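Mirkora Shelf Chores, release 5

README and data card
Maintainer: Trygve Sjöberg, Vistbridge
Last revised: September 2026

What this is

Mirkora Shelf Chores is a set of recorded attempts at one household job: tidying and fetching from open shelves. It was put together to answer a narrow question, namely how much of that job a machine can be left to do with a person out of the room. The short answer for this release is "some of it, slowly". The longer answer is in the results section, and the recordings are supplied so that readers can disagree.

The set holds 800 attempts. Each has video, joint positions, gripper state, a text instruction and an outcome label. Failed attempts are kept in and make up a large share of the total. Please do not filter them out before reporting a success rate.

The task

An instruction names one object and one place, for example "put the toy car on the lower shelf" or "bring the small carton to the desk". The machine has to find the object, pick it up, move it without disturbing its neighbours and let go of it the right way up. The shelf is stocked before the attempt starts and is not rearranged to suit the machine.

Objects are ordinary ones. Soft toys, bottles, cartons, books, baskets and stationery share the same boards, and the gaps between them are left uneven on purpose. A typical pick from the wrist view starts with the fingers open below the board, with a plush bear, a clear bottle and a small carton close together above. 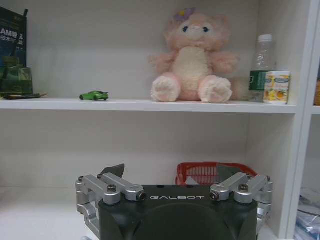

Hardware

Two kinds of hand appear in the set. The first is a two-finger parallel gripper on a Galbot housing, recorded with a small camera at the wrist. The second is a pair of arms with multi-fingered hands, recorded from head height. The folder name tells you which: "grip" or "hand". Do not pool them without saying so. The action spaces differ, and the converter script only maps wrist pose, not finger pose.

Operators at Skenard drove part of the set by hand controller. The rest was run by the Semeniuk policy with no person in the loop. The field "driver" is set to "person" or "policy" for every attempt. In release 4 this field was missing from 40 records; these have been checked against the session log and filled in.

Outcome labels

done: object in the named place, upright where upright makes sense, nothing else knocked over.
done_mess: object in the named place, at least one neighbour moved or tipped.
drop: object left the hand before it reached the place.
wrong: a different object was moved.
stall: no useful movement before the time limit.

Labels were given by one person and checked by another. Where they disagreed the stricter label was kept. "Moved" means moved enough to notice when comparing the first and last still. A carton that turns slightly while its neighbour is lifted counts as moved. Several users have told us this is harsh. It will stay, as a person who tidied a shelf in that way would be asked to do it again.

Results so far

With a person driving, 81 per cent of attempts are labelled done. We give no single figure for the policy, as the spread between objects is too wide for one to mean much. In general terms:

Soft toys are close to solved for both kinds of hand. They forgive a poor grasp and do not roll.
Clear bottles are poor. Depth readings through clear plastic are noisy and the fingers often close too early.
Small flat items against a back wall are poor. The gripper cannot get behind them and the policy has not learnt to slide them forward first.
Books standing in a row are fair with the fingers of the hand set and bad with the gripper.
Anything inside a basket should be treated as out of scope.

The full stocking is harder than the shelf view suggests. The lower level carries pens in a holder, a basket, a mug and bagged cables, and reaching any of them means bringing a whole forearm in over the desk. Most done_mess labels in the hand set come from the wrist or forearm touching something, with the fingers doing their part correctly.

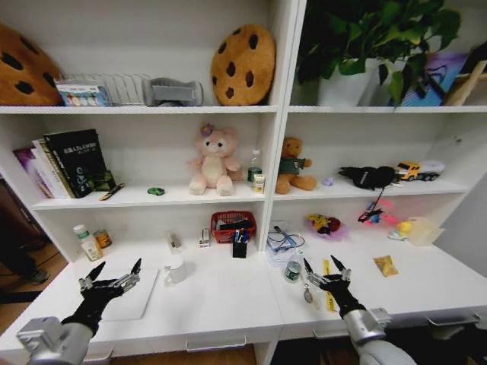 Figure 2. Both hands open over the desk, shelving behind. Head view, hand set.

Is it ready for a home?

On this evidence, no. A person clears a shelf of this size in a few minutes without thinking about it. The policy takes far longer, needs the named object to be in view at the start, and has no idea what to do after a drop. Recovery is the largest gap. Of the behaviours we would want before leaving the machine alone with someone's belongings, noticing its own mistake comes first, and the policy does not do it in any way we can measure.

Known problems

Wrist video and joint data drift apart by up to 5 video frames in long attempts. Use the time stamps, not the index.
Force readings are absent from the hand set.
Instructions are in English only and were written by a small group, so the wording repeats.
The same furniture appears in many sessions. A model may learn the shelf and not the task.
Lettering on packages is readable in places. It is not labelled.

Splits

Train, check and test are split by session, never by attempt. The test sessions were recorded in April and use arrangements that do not appear in train.

Changes since release 4

Filled in the driver field.
Removed duplicate stills.
Renamed "fail" to "drop" and "stall". Old loaders will break.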